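18th April
By the Flonstead bench team

Flonstead Tray and Marker Kit: a good long look at what you get

We've been meaning to write this page properly for months. The old one was a paragraph and a parts list, and people kept ringing to ask the same questions (which we never mind, but it did tell us the page wasn't doing its job). So put the kettle on, because we've tried to cover the lot, including the bits we'd normally only mention over the phone.

The kit is for anyone who has an arm on a bench and wants something sensible for it to reach into. Uni labs buy it, a few high schools buy it, and we have a soft spot for the people who buy it for the spare room.

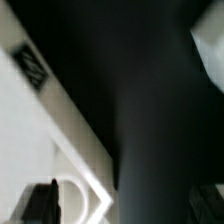
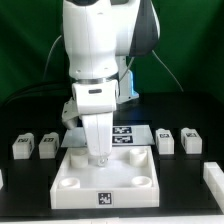 The idea is a small one and we're rather fond of it. You have a square tray with a cup near each corner, a flat grey plate that goes behind it, and a set of white blocks that sit out to the sides, and between them they give an arm a job with edges to it. Fingers have to come down inside the walls without clipping them. They have to get past one cup to reach another. When something goes wrong, it goes wrong in a way you can look at and measure, and you can put everything back where it was and have another go before your tea is cold.

The tray

The walls come up on all four sides, high enough to matter if your approach is sloppy. We went back and forth on the floor finish for a long while. It's a bright white with a bit of gloss, and we'll be upfront that the gloss gives you reflections under a strong lamp. Some customers love this (it's closer to the sort of surface they meet in a real kitchen or pharmacy) and some find it a nuisance. If you're in the second camp, ask for the matte floor when you order. Same price, and it adds four days to dispatch.

The cups are plain open cylinders. They lift out for washing, and they're held by a shallow locating ring underneath so they don't wander when they're nudged. A firm shove will still pop one out, and we left it that way on purpose, as we'd much prefer you lost a cup from its ring than bent a fingertip.

The markers

There's a square marker on the front wall of the tray and two more on the plate. The blocks carry their own little labels on a raised section on top. All of them are printed on a satin stock that wipes down with a damp cloth. Please don't use eucalyptus oil on them, however tempting it is when there's sticky tape residue about. We've seen what it does to the print and it isn't pretty.

You'll get a sheet of spares in the box and a card listing every marker's number and its printed size. Keep the card! The size matters a great deal for working out distance, and the most common support question we get, by a country mile, is from somebody who has typed in the outside measurement of the label, border and all, when their software wanted the black square.

Which arms and grippers it suits

Most benchtop arms will be quite comfortable with it. The kit doesn't plug into anything, so there's no driver to install and nothing to argue with your network people over. What you do need to check is finger length. Long, slim fingers that close up neatly do best, because they can get down beside a cup without the body of the gripper fouling the wall. If your gripper is short and stubby, have a look at the Patrício extension fingers, which we stock and which we've found fit a good many of the usual mounts with the adaptor supplied.

Have a think about your wrist camera as well, if you use one. Close in, a finger can take up a great big slice of the view, and you may find you can see only a corner of the tray right at the moment you'd like to see all of it. A second camera fixed off to one side helps enormously. We suggest getting both of them going before you settle on where the plate lives, and moving the plate if the fingers keep landing in front of its markers.

Setting up

Allow an afternoon for the first go. The blocks and the plate sit flat on the table with no screws, and a strip of museum putty under each is plenty. A dark tabletop makes life easier, as white parts on a white bench can be a real headache for anything trying to find an edge. The same goes for whatever is hanging at the back. A plain curtain in a solid colour is cheap and does wonders, and if it has a few folds in it, no harm done.

Route your cables behind the arm before you start running anything. A loose one that seems well out of the way at the home position has a habit of being right across the tray by the third or fourth pose.

How it wears

Our own test tray has done 3000 reaches on the bench and is still in service. The rim has a few scuffs, one cup has been replaced, and the front marker was reprinted after a mishap with a coffee. We'd call that fair going. The plate has picked up fine scratches, which haven't bothered the markers in the slightest.

Price and delivery

The full kit is $425 including the spares sheet and the card. A replacement set of cups is $27. We pack everything ourselves in the Pellance workshop and send it by road, so remote addresses should allow a little longer, and we do close for a couple of weeks in December. Schools can order on an invoice and pay at the end of the month.

If you've bought from us before and only need the plate or the blocks, we're happy to split a kit. It isn't set up as an option in the cart (we tried, and the cart sulked), so drop us an email with your old order number and we'll sort you out. Returns are fine so long as the markers haven't been stuck down.

Related items

Mevine lidded cups for the square tray
Patrício extension fingers, long
Flonstead marker sheets, satin, assorted sizes
Matte floor insert for the square tray
Pellance plain backdrop curtain and rail
Museum putty, bench pack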